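Verger Keton : vos questions sur les pommes
Mis à jour le 3/9/22

La saison redémarre et vos messages aussi, quel plaisir ! On a repris les questions qui reviennent le plus souvent.

Une belle pomme rouge, ça se choisit comment ?
À l'œil d'abord : de fines stries jaunâtres et de petits points clairs sur la peau, moi j'adore !
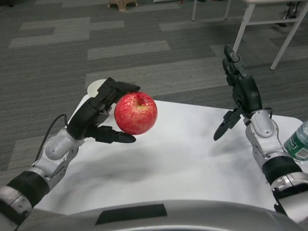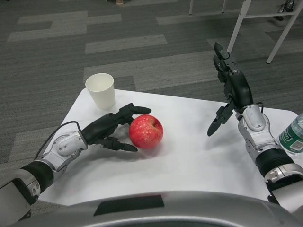
Ensuite, au nez, près de la queue. Si ça sent déjà le dessert, foncez.

Faut-il l'éplucher ?
Surtout pas (enfin, si vous aimez la peau). Un bon rinçage et on croque !

Où la garder ?
Au frais, loin des bananes. Dans le bac du frigo, elle tient presque 30 jours. Sortez-la 2 heures avant de la manger, le parfum est bien meilleur.

Combien pour une compote ?
Comptez 400 g de fruits pour deux gourmands, avec un fond d'eau et sans sucre, essayez !

Peut-on venir cueillir soi-même ?
Oui, tout le mois de septembre, à l'entrée Gutport. Prenez vos paniers, il y en a aussi sur place.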